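How to get wax, grease and sticky stuff off a vinyl tablecloth

Posted 10/7/21

Quick one because I keep getting asked. Works on the wipe-clean kind, PVC or vinyl with the fabric back. Not real oilcloth, not linen. Check the label if you still have it.

What you need
Dish soap
Baking soda
Two soft cloths, old t-shirts are fine
Plastic scraper or an old store card
Rubbing alcohol (for ink only)

Step 1. Crumbs off first. Shake it outside. Skip this and you just grind grit into the shine.

Step 2. Warm water, squirt of soap, wipe the whole thing. Warm, not hot. Hot water makes vinyl go soft and then it creases and the creases stay. Ask me how I know.

Step 3. Candle wax. Bag of ice on top, ten minutes, then lift the edge with the card. Keep it flat. Do NOT iron it through paper, thats for cotton.
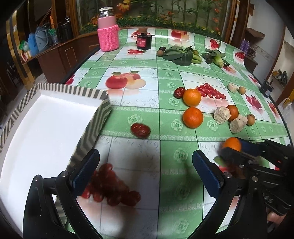
Step 4. Grease. Baking soda and a bit of water, mix to a paste, leave it on a few minutes. Rub in circles, light pressure. Rinse twice or you get a white film when it dries.

Step 5. Labels, jam, tape gunk. Cooking oil on a cloth, let it sit, wipe, then soap again to get the oil off. Slow but it doesnt hurt the print.

Step 6. Ink. Dab of alcohol on a cotton swab, and test a corner first — it can lift the color. If the swab picks up pattern, stop. Live with the ink.

Step 7. Dry both sides. The back matters more, damp fabric underneath gets mildew spots and those don't come out. I hang mine over the shower rail.

Storing it
Roll, don't fold. A cardboard tube from a fabric store is perfect, they usually give them away. Print side out. Keep it away from the radiator.

Already got fold lines? Lay it on the table overnight in a warm room, books on the corners. Or hair dryer on low from the back, keep it moving. Mine took two evenings to go flat.

Halima Adeleke wrote in to ask about bleach. No. Yellows it, and teh edges go brittle.

Turmeric stains I still haven't beaten. Sunlight fades them a bit. If you have something better leave it in the comments.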